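4. Setting up the two bins and making your first picks

Welcome to section 4. By now your Jostach gripper should be bolted to the wrist of your arm, the cables should be tied back as shown in section 3, and the little status light on the controller should be a steady green. If it is still blinking, please go back and finish the pairing first. It only takes a moment, and the steps below won't work without it.

You will need two open-topped bins of the same size, two bar clamps, and a handful of household bits and bobs. We are very fond of old toys for this, but brushes, balls and blocks of almost any sort will do nicely. Please leave out anything made of glass, and anything heavier than 775 grams.

4.1 Placing and clamping the bins

1. Stand the two bins on the table, one behind the other, with their long rims touching.

2. Fit a clamp at each end of the join, and tighten by hand until the bins no longer shift when you give them a good push. There is no need to use a tool on the handles.

3. Jog the arm slowly over both bins at its travel height. You want at least 30 mm between the fingertips and the rim all the way round, and do remember to check the far corners, where the wrist has to turn the most.

4. On the Jostach panel, choose Bins, then Teach, and touch the fingertips lightly to the floor of the front bin in 5 places. Press Save, then do the same in the rear bin.

Caution: Keep the arm in slow mode for the whole of 4.1, and keep your hands out of the bins whenever the drives are on. The fingers are soft, but the arm behind them certainly isn't.

4.2 The first picks

5. Put up to 8 objects in the front bin and leave the rear one empty. Drop them in any old how — the software copes perfectly well with a muddle, and you'll learn more from it than from a tidy row.

6. Choose Single pick and press Start. The gripper comes down over one object and waits there for you to confirm before it closes.

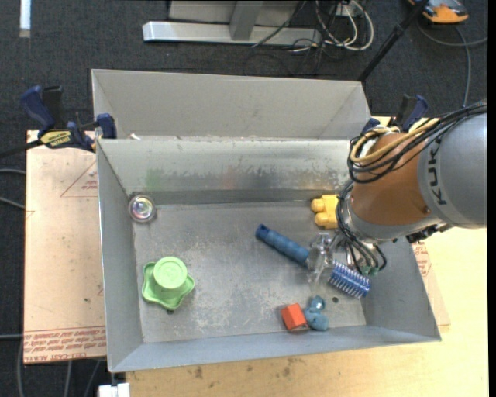 Do the bins have to be metal?

Any rigid bin will do, so long as the floor is flat and the walls don't flex when you lean on them. Nantana Thepsuriya, who looks after our support desk at Tronberg, suggests giving thin plastic tubs a miss, as they tend to creep out of place even when clamped.

7. If you are happy with where the fingers are, press Confirm. If you aren't, press Skip, and the arm will lift away and look for something else.

8. Once the single picks are going well, switch to Continuous. The arm will empty the front bin into the rear one, and then work back the other way, for as long as you care to leave it running.

Note: Long, thin things such as brushes are best taken across the narrowest part. If yours are being gripped too near one end, lower the Reach value one step at a time and try a few more single picks.

Note: Have a look at the hoses after your first long run. They should follow the wrist freely through its full turn — if one is pulling tight, let out a little slack at the first tie and go through step 3 again.

Section 4 revised 16/06/2023 by Yevdokiia Savchuk. Finger cleaning and replacement are covered in section 5.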